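7. When the bag job goes wrong

This section covers faults during bag opening and bin lining on the Peltura two-arm station. If the arms won't power up at all, go back to section 3. If the arms power up and do something you'd rather they hadn't, you're in the right place.

CAUTION: Thin plastic film gives almost no resistance. The grippers can't always tell a bag from air, and they can't tell a bag from your sleeve at all. Keep your hands out of the work area until the status lamp on the Trakon controller is solid amber.

7.1 Fault 208: Bag not separated

Fault 208 is the one you'll meet first. Both grippers report a good hold, the controller tries to pull the bag open, and the force reading climbs without the gap getting any wider. Usually both fingers have hold of the same side of the bag, or of four layers of it. The station will make 7 attempts before it stops. It does not get any smarter between the first and the last.
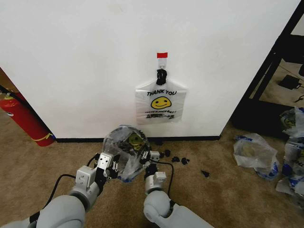
Figure 7-1. Bag bunched between the grippers.

To clear fault 208:

1. Press PAUSE on the pendant. Don't press STOP. STOP drops the arms out of hold and you will have to home them again, a process Afiq Nugroho in our test shop describes as "a nice long lunch."

2. Wait for solid amber.

3. Select RELEASE BOTH. The bag should fall out. If static keeps it on one gripper, peel it off from the finger side, pulling away from the wrist.

4. Check both sets of fingers for film. A scrap smaller than a fingernail is enough to bring the fault right back.

5. Check each wrist cable for snags. It should move freely when you nudge it.

6. Pick up any loose bits on the floor near the arms. If they are black and look like they came off something, compare them with the finger pads before you throw them out. Torn pads must be replaced as a pair.

7. Put the used bag aside. Don't smooth it out and offer it again. We know it looks fine.

8. Load a fresh bag and select RESUME.

Note: The older Kaplan pads are harder and slip more on film. If you're still running them, lower the grip speed to 70 percent before you go hunting for anything more interesting.

7.2 Using corner tape

If 208 keeps coming back with fresh bags and clean fingers, tape the corners. Blue tape works well with the default vision settings. Red is reserved for the wall marker, and if you use it on the bag the station may go looking for the bag on the wall – very patiently, and for as long as you let it.

1. Open the bag by hand and find the two corners of the mouth.

2. Fold one piece of tape over the edge at each corner, so it sticks to itself on both faces. Tape on one face only will peel.

3. Make sure the tape doesn't join the front of the bag to the back. This is the most common mistake, and it gives you a perfectly repeatable fault 208.

4. On the pendant, set GRASP TARGET to TAPE.

5. Run one cycle at low speed with a hand near the PAUSE button.
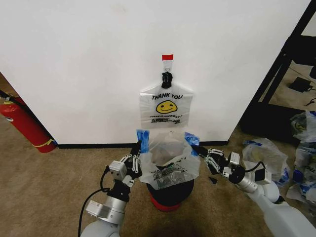 The pull setting matters more once the corners are taped, because now the grippers have something they can really hang on to. Start at 70 and go up in small steps. At about 84 most light shopping bags begin to stretch along the mouth, and past that they split, generally down the side seam and generally with someone watching.

CAUTION: If a bag splits under load, both arms may jump outward before the controller catches up. Keep everyone at least an arm's length away from each side. That means the robot's arm, fully extended.

7.3 Fault 211: Bin moved

The bin is light and the bag can drag it. If the bin ends up away from its taught position, the station stops and shows 211.

1. Press PAUSE and wait for solid amber.

2. Select RELEASE BOTH and lift the bag clear.

3. Put the bin back on its mark. On carpet, use the Fumov grip mat, rough side down. Raffaele Bassi wrote the original bin routine on a tile floor and it shows.

4. Select TEACH BIN, then RESUME.

If 211 comes back within the same shift, write down the pull setting and the bag type before calling service. They will ask for both.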